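The Duty of Small Service
Fung-ping Yau

Scripture does not leave the care of the Lord's house to those with spare hours. "Let all things be done decently and in order," the apostle writes (1 Cor. 14:40), and the command is given to the whole church. Yet in many congregations the work falls on the same few members year after year, while others come, are fed, and go home. 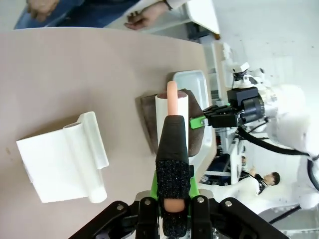 It is sometimes said that such labor is beneath the gifts of educated people. Our Lord took a towel and washed the feet of his disciples (John 13:4-5). He did so on the night of his betrayal, when weightier matters might have excused him. A believer who will teach a class but will not stack the chairs afterward should consider that example with care.

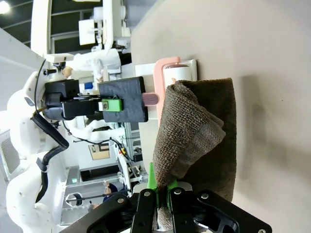

The Wan Street congregation, with 467 members on its roll, asked last November for help in preparing the fellowship hall each week. Two households replied. Elder Siu-ming Hsueh reminded the church that the request involved no great burden. A dark towel lying in a heap wants folding, and a lint roller with a pink handle asks no special calling of the hand that takes it up. Faithfulness in that which is least is still faithfulness (Luke 16:10).
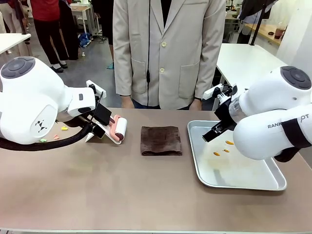 Pastors should therefore speak of this duty plainly, from the pulpit and in membership classes. Parents should bring their children to serve beside them. Those who are sick or aged may pray for the work, and their prayers are a true share in it. The rest of us should give our names before we are asked a second time.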